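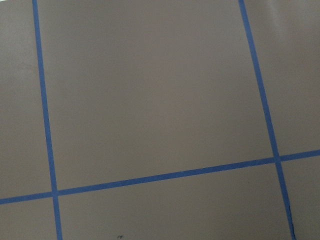 Laurinda Rocha asked last time why we measure a room before sketching anything, when the sketch will change anyway. Her point is fair for small rooms. For the Mosthorpe floor plan, do it in this order:

Walls first, corner to corner, at floor level.
Door and window openings next, with the swing of each door.
Ceiling height in 2 places.

Write every length in inches. A wall of 368 inches stays 368 until the final drawing. Scale for the draft is 1:30. Read chapter 2 before the August session.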